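Moving the table indoors

We finally gave up on the garden for the year and brought supper back inside, which always makes me a bit sad, but then I do love laying a proper table. The cottage at Skerkenstead has a tiny dining corner – you can get two people round it if one of them breathes in – and I spent most of Wednesday afternoon fussing over it with the radio on.
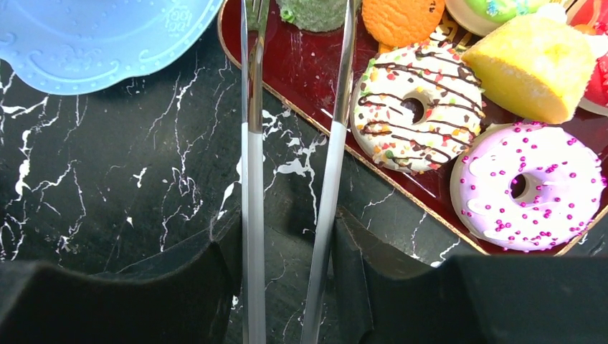
My mother laid the table the same way every night of her life, and I have her habits whether I want them or not. Cutlery first, then glasses, then a last look from the doorway. I do like silver against black marble, with all those thin white veins running about underneath, and the light blue plate with its wavy rim cheers the whole thing up. It's only plastic, but I'm fond of the raised scroll pattern. I must look for a jug to go with it when I'm next at the market in Fustgate.

Supper was leek tart and the last of the Brolham plums, eaten far too late. I'll write the tart up properly next week, if I can remember how much cheese went in.

Contact | © 2018 The Skerkenstead Table | Back to top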